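Chapter 6
Where Things Live: Storage, Habit and the Household

Chapter outline
6.1 The problem of the flat surface
6.2 Homes, stations and drifts
6.3 The Velen apartment study
6.4 Why closets fill
Key terms
Review and further reading

Every household runs a warehouse, though few would admit to it. Goods come in through the front door, sit somewhere for a while, and leave through the trash, the donation box or the slow mercy of being lost. A commercial warehouse keeps a record of all this. A household keeps a vague feeling that the scissors were in the kitchen on Saturday.

This chapter looks at the home as a storage system. In Chapter 5 we followed goods up to the moment of purchase, where most economics textbooks politely leave them. We now go inside. Our main source is the Velen apartment study, which asked the residents of 14 buildings to log the resting place of ordinary belongings over one winter. The study produced 724 usable logs and a number of unusable ones, including a log that was itself misplaced and turned up in a freezer bag.

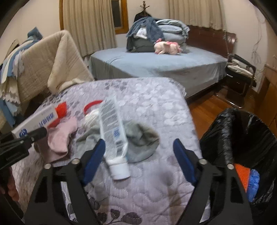
A storage researcher divides the places in a home into three kinds. A home is where an object is supposed to be. A station is where it waits between uses, such as a hook or the top of the dryer. A drift is any surface that collects things without having been asked. Beds are the classic daytime drift: they are wide, soft and at a convenient height, and they demand nothing until night. Socks are the usual first arrivals, and a few of them crumpled on a quilted bedspread, pink beside gray, will meet the definition perfectly well. So will a screw-capped plastic tube, if it is set down among them and forgotten. The residents of Velen called this "putting it there for now," a phrase that appears in 647 of the logs and that we will treat, from section 6.2 on, as a technical term.

Drifts matter to the economist for a dull but expensive reason. An object that cannot be found is often bought again. The Urivow model, introduced in section 6.3, treats a lost item as a small private tax, paid at the drugstore. The Ham objection holds that people enjoy shopping and would have bought the second one anyway. Both sides have data, and both – to judge by the footnotes – have strong feelings about batteries.

Section 6.4 turns to closets and to the Gemari rule, under which belongings expand to fill the shelf space and then keep going. Before reading on, write down where you think your spare keys are. Do not get up and check. You will need the answer for Exercise 3.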